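Subject: Re: [stasarville-workroom] Mats for the white tables
From: Sanne Geerts

Going back to the message from last June, because it's the one I keep being sent:

> We have the white Hadis tables in the back half of the workroom now
> and they already show every mark. Has anyone put mats on them? I was
> looking at the gray ones from De Bruijn but the sample I got was slick
> and my parts slid all over it. The green cutting mats are OK but they
> curl up at the corners if they sit near the window. Also, is a dark
> mat a mistake? I lose black screws on anything dark.

I went through three kinds before I settled on one, so I'll answer in order.

The slick gray one is fine for paper and not much else. I gave mine to the people who do the label sheets. The green cutting mats curl if you store them rolled or leave them in the sun, and once a corner has come up I haven't been able to get it to stay down. I tried it under 25 pounds of books for most of a month and it came back up the same afternoon I took them off.

What I use now is the Farka cloth-faced mat in the dark color. They sell it by the roll and you cut it yourself. I bought a piece 50 inches long, which fits one Hadis table with a strip of white left along the front and back. I like having that strip. It's where I put the pencil and anything I don't want dragged across the cloth. The color reads as navy in some light and gray in other light, and against the white top you can see where the mat is from across the room.
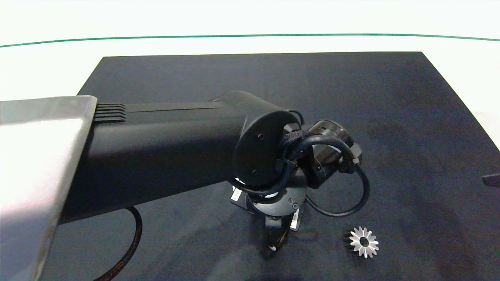 Does the mat need to be glued or taped to the table? Leave it loose. The back is rubbery enough to hold still on a clean top, and tape leaves a gummy line on the white that takes longer to clean off than the marks you were trying to avoid.

On the black screws - you're right, you do lose them. I keep a white saucer on the mat and everything small goes in there as soon as it comes out. Silver screws and pale plastic show up better on the dark mat than they did on the bare table, so it depends what you work on. If it's mostly black hardware, get the light gray and put up with the stains.

Cleaning is a damp rag and dish soap. Don't use the citrus spray from under the sink, it took the color out of a patch on my first piece. For lint I use a strip of packing tape wrapped around my hand.

Cut it with a fresh blade and a straightedge, from the back. I did mine from the front and the edge frayed for the first couple of weeks. For marks already on the tabletop, a melamine sponge gets most of them. Please do not sand the tables. Somebody took 600 grit to the one by the door and it now has a dull patch that picks up dirt faster than the rest of it.

I have a leftover piece long enough for half a table if anyone wants to try it before ordering. It's on the shelf over the sink with my name on it - take it, but cut from the straight end.

Sanne

--
stasarville-workroom mailing list
112 subscribers
To leave the list, send a blank message with "unsubscribe" in the subject line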